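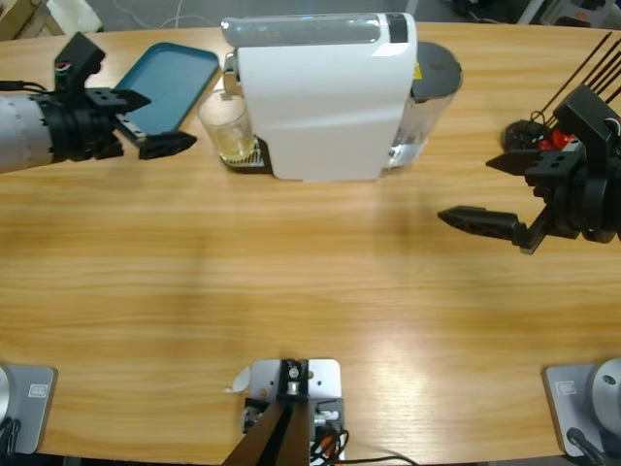 *Coffee station, first table: machine with glass on the drip tray, teal tray to the left.*

**Coffee station — notebook entry, September**
Entered by: J. Czarnecka

The purpose of this entry is to record the arrangement of the coffee station and the rinsing procedure to be followed until the revised bench sheet is issued. The machine remains on the wooden table, at the far side, with the drip tray to its left. The teal tray is to be kept on the same side as the drip tray and used for carrying glasses to the sink.

Water is taken from the Filtora jug only. The Rusley supply leaves scale within a few weeks, and the last descaling took 43 minutes, including two rinses. Each rinse requires 700 ml, run through without a capsule and discarded.
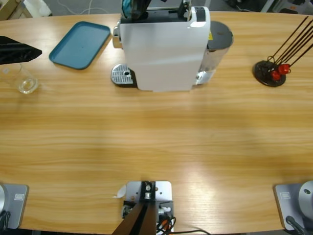 Capsules are to be returned to the wire stand when a session ends and should not be left in the brewing head overnight. The stand has a narrow base for its height — please move it by the base and keep it clear of the table edge. Replacement capsules have been ordered from Stępień; the order is for 164, to be stored in the Flirnum cabinet on the second shelf.

Glasses: the plain clear ones are suitable. A short rinse of 20 ml before the first cup is sufficient, and the contents of that glass are to be poured away. The grate should be lifted and wiped at the same time.

Outstanding:

- Confirm whether the descaling solution may be kept under the sink.
- Obtain a second grate from Stępień, if sold separately.
- Varnish on the table to be checked for ring marks before the winter stocktake.

Colleagues who change the position of the machine are asked to note it on the facing page, with the time and their initials.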